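Dindberg sets out how its Sastia home robot is looked after between visits

19/10/2020

Dindberg is pleased to share, at rather more length than we had first intended, the full care routine for Sastia, our household helper robot, together with the simulated flat in which every one of its settings is now tried first. We have been asked for it often since September, and we are very glad to oblige!

Each session begins with the head camera. Sastia is brought up to a single plain object, such as a potted plant against a bare wall, and the depth reading is compared with the known distance. If the two differ by more than 4 mm, the camera is set up again from scratch.

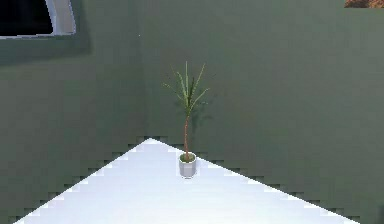

Catrin Samuel would like the check done after every battery change as well, and the revised handbook from Plondard, our service partner, now asks for exactly that.

Next come the wheels and the wrist. Hair has a way of finding the axles, so both drive wheels come off, are brushed clean and go back with a drop of light oil. The wrist is then re-zeroed, and the turning force it may use on a lever handle is set afresh, with an open door and the floor beyond it as the test route.

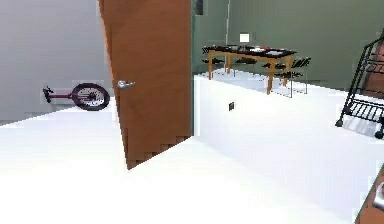 Morfudd Voyle wondered whether older wrists would hold the new setting, and asked that owners be offered a replacement joint if they don't. They will be, free of charge, for the first 100 machines.

The handbook can be had on paper or by email from the Dindberg service desk at Kaijage.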